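Shared Robot Cells: Frequently Asked Questions
Povbridge site, updated February 2018

Who may start a robot?
Anyone who has passed the Zominham safety course within the past 30 days or holds a standing permit from Adwoa Opoku.

How close can I stand?
Stay 80 centimeters back from the arms while power is on. Only the named operator may come closer.

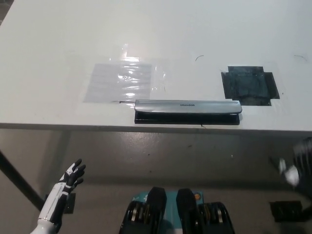 What may be left on the table?
Only items on the task sheet. Tape marks count as part of the table and stay where they are. A hole punch set near the front edge, as for the desk supplies task, is fine if the sheet lists it – keep your own tools off. Peel up worn tape only after the run is signed off.

Do I have to log a dropped object?
Yes, even if nothing broke. Use form 7.

Who checks the stop button?
The operator, before each shift. Faults go to Kekeli Abubakari, who can close the cell.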